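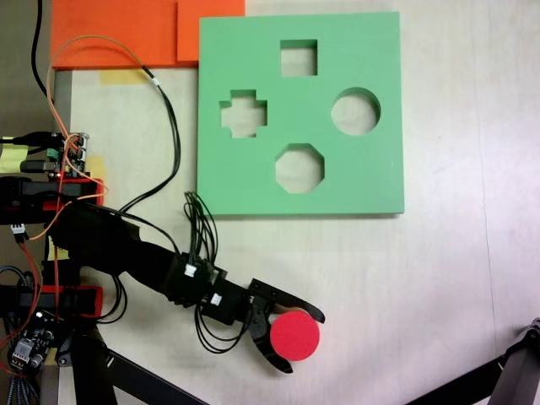 The Hodell holding a red piece, with the shape sorter board up above it. Yes, the wiring is on show.

Living with a tabletop robot arm: my tips for the Hodell kit

A few of you wrote in after I mentioned in August that I'd bought the Hodell arm kit from Branon, and most of the emails asked the same two things. Is it worth the money, and where on earth do you put it? So I've rolled my answers into one page, with the tricks I picked up along the way.

Money first. I paid $1,081 with the stand, the board and shipping. That's a lot for something that picks up toys! I'd still buy it again, though I'd skip the printed manual (it's the same as the PDF, only smaller) and put the difference toward spare cables.

Give it more table than you think

The arm folds up pretty small, so I started out on a little side desk, and that lasted one evening. It's the reach that gets you, plus the stand legs, which take up floor space on the tabletop that you'd already planned to use. Leave one whole half of the table clear if you can. A pale top is nice too: you can see dropped screws on it, and the bright colored pieces stand out.

Tape is your best friend

Plain masking tape, the yellowish kind. Before you run anything, put down a strip where your board or tray goes. Then when somebody bumps it (in my house, me), you can slide it back and carry on. I ran the same pick-up 100 times over one long stretch, and every time I got lazy about lining the board up, the drops went wild. Press the tape down with the back of a spoon and swap it once the corners start to curl. Old tape leaves gum behind; a dab of cooking oil on a rag takes that off, then dish soap to get rid of the oil. Try it on the underside of your table first.

Tame the wires, but leave slack

The arm has more cable than I expected. My first instinct was to zip-tie everything flat, and I'd tell you to hold off on that. The wrist needs loose loops so it can turn. Move the arm by hand through its whole reach with the power off, watch where the wires go tight, and only then tie things down. Near the base you can be as fussy as you like.

Long runs go around the back. I keep anything that crosses the table well behind the work area, and the extras go in a see-through bin so I can find what I'm after without dumping it all out. (In-ho Woo, who answers the support line at Branon, told me to coil them loosely, about as wide as a dinner plate. Good advice, and it works for extension cords.)
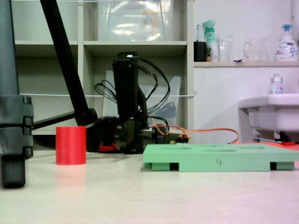

Red cylinder up front, tray number 4 beside it, arm folded up behind.

Mark your trays

A black marker, a big number on the front face, done. I resisted this for weeks since it looks messy, and then I loaded the routine for one tray with a different one on the table. Clunk. Write the number where you'll see it from your chair. If you make a mistake, rubbing alcohol lifts most marker off smooth plastic, but go easy on foam.

Mind the sink

Our table is in the same room as a sink, so I have rules. Nothing wet on the robot table, ever. Hands get dried all the way before touching the electronics, and the spray bottle stays over on its ledge. When the pieces get grubby, I wash them in warm soapy water and let them sit on a towel overnight before they go back to work. For the arm itself I use a dry paintbrush, the soft one-inch kind, with the power unplugged.

Tighten the clamp, then check it again

My friend Ju-won Han has the same kit and we both found the pole clamp works itself looser over time. A quarter turn once a week does it for me. Don't lean on it with a wrench, snug by hand is plenty.

What I don't love

The screws are tiny and you get exactly as many as you need. Open every bag over a muffin tin! The software took me two tries to install, and the Skindton add-on gripper that everybody recommends didn't fit mine without filing, so I sent it back. The gripper that comes in the box does fine on round pieces if you aim for the middle.

I was also told the Ní Mhurchú base plate is heavier and saves you the clamp fiddling. I haven't tried one yet. If you have, drop me a line and tell me how it holds up on a table that wobbles, and what you stuck underneath it.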